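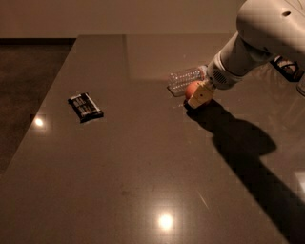
The Macedo open day started at ten, which on the invitation meant coffee and in practice meant a parking lot. Macedo finishes tabletops, and I had driven 29 miles to watch them do it, so I was in no position to complain about standing outside for a bit. When we did get in, the first stop was the room with the beige wall, where the shine does most of the talking. A small black packet with pale stripes, a chocolate bar by the look of it, lay on the brown top at a careless angle, and I spent longer looking at it than I did at the brochure. On my own kitchen table a snack wrapper is a mess. On a surface that glossy it looks like a product launch.

The tour proper is run by Bernardo Patrício, at a pace that suggests he has somewhere better to be at noon. We went through sanding (loud), then spraying (behind glass, so you watch people in masks do something slow), then the drying racks, where we were asked not to touch anything and where a man in our group touched something. He left a thumbprint. Bernardo looked at it for a while and moved us along.

My notes from the polishing bay:

- 8 passes on a standard top, more if the customer is fussy
- they call the top shine grade Pluvent, and the one below it Gestus, for reasons lost before anybody present was hired
- Gestus is nicer to live with, in my opinion; Pluvent is nicer to sell
- the rags are washed in December. I asked whether I had heard that right and I had

Price came up late, as it does. The long table I liked was 3574 with delivery, and they'll knock a little off if you take the showroom piece. I asked about scratches. Apparently scratches are a matter of attitude.

Lunch was included in the ticket, in the sense that there was fruit. I had a ham sandwich in the car, and felt superior until I found I'd been sitting on it. An apple and a bottle of water can't be sat on to quite the same effect, and on that gloss even a plastic bottle lying on its side picks up little points of light all over its ridges. I could see how a person might go home and order a table on the strength of it.

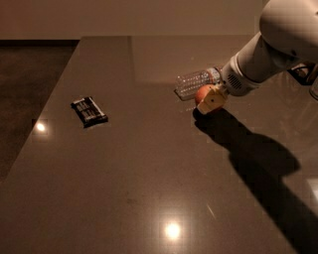
Rasa Pärn wrote to me afterward to say I'd been too easy on the finish. She has had a Pluvent top for two years and says it shows every crumb, and that dusting it is now her main form of exercise. She would buy the Gestus next time, or a tablecloth.

I'll pass that on without comment, having already put down a deposit.

For anyone going to the next one: take the back road past the Sukex depot, where the signs run out but the road doesn't. Wear shoes you don't care about for the sanding hall. The restroom is through the office, second door, and the first door is a closet that more than one visitor has walked into with great confidence. Coffee is at the end.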